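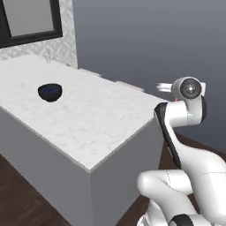

FOR IMMEDIATE RELEASE

Briletti Pauses Virág Countertop Arm Software After Late-Stop Fault Found in Simulation

No injuries. No damage. Update 4.2 pulled from all test sites in May, replacement to follow

GARKTHORPE -- Briletti today confirmed it has withdrawn a software update for Virág, its household tidying arm, after engineers found that the arm could keep moving after a stop command. The fault turned up in simulated bathroom trials, where the arm is asked to pick a small bowl off a marble vanity top and set it down again.

The update had already gone out to 10 test units at the company's Garkthorpe site. All were powered down the same afternoon. None has been in a customer's home, and none will be until the fix is signed off.

What happened

In normal running, a stop command should halt the arm within 300 milliseconds. In the worst case logged, it took 488. During that gap the gripper carried on toward the bowl as if nothing had been sent.

"A bathroom counter is a tight space and people put their hands there without thinking," said Tímea Gulyás, head of product safety at Briletti. "A stop that comes late is a failed stop. We're treating it as a failed stop."

The late stops were logged overnight in a batch of 297 simulated runs. Same counter each time, same bowl, different starting points for the arm. The morning shift saw the flag at 7:40 and had the update pulled before noon.

Cause, as far as known

The update changed how Virág plans its reach when an object sits well back from the near edge of a counter. Longer reach, more planning. The planner and the stop handler were sharing one queue, and on long reaches the stop message waited its turn behind planning steps. It should never wait behind anything.

Short reaches were not affected in any run. That is also why the fault was missed in the first round of checks, which used objects placed close to the arm.

"We tested the easy half of the counter," said Haruto Hamada, who leads the motion software team. "The bowl was always near the arm in that first set. My team wrote the set, so that one is on us."

The physical emergency button on the unit uses seperate wiring and cuts motor power directly. It does not go through the queue. Checks on all of the Garkthorpe units found the button working as designed.

What is being done

-- Update 4.2 withdrawn. Test units stay off until they are rolled back to 4.1.

-- Stop commands moved to their own channel, ahead of all planning and motion messages.

-- Far-reach placements added to the standard simulation set, including a single object alone on an open counter and objects near the back edge.

-- Any stop slower than the limit now blocks a release automatically. Before this it raised a flag for somebody to read.

-- Outside review of the stop handler by Umska, a machine safety firm. Alžběta Paulík of Umska will lead that work and report to Briletti's board. A summary will be made public.

Briletti has not set a date for the replacement update. It will be run in simulation first, then on a bench unit behind a guard, then on the remaining test units. In that order, no skipping.

Advice for trial partners

Partners who recieved the 4.2 file but haven't installed it should delete it. Partners who are not sure which version they hold can find it under Settings, then Unit, then Software. Units showing 4.1 or lower are not affected by this fault and can stay in use under the normal trial rules: one trained person present, emergency button within reach, hands clear of the counter while the arm is moving.

Any partner who has seen an arm move after a stop command, on any version, is asked to switch the unit off at the wall and call the safety desk. Please don't try to repeat it. Do not clear the log.

"We'd much sooner get ten calls about nothing," said Rozália Somogyi, who runs partner support. "Call even if you only think you saw it."

Effect on launch

The home trial planned for this summer is on hold. Households already signed up will hear from the company directly and can leave the trial with no penalty. Kitchen versions of Virág use the same stop handler and are covered by the same hold.

"The trial can wait," said Konrad Ziółkowski, managing director. "We told these families the arm would stop when told to. Until I can see that in the numbers, it doesn't go in anyone's bathroom."

About Briletti

Briletti builds small robot arms for use in homes and care settings. The company is based in Garkthorpe, where it designs, simulates and assembles the Virág line.

Media contact: Briletti press office, Garkthorpe
Safety desk for trial partners: number printed on the base of each unit, answered day and night

ENDS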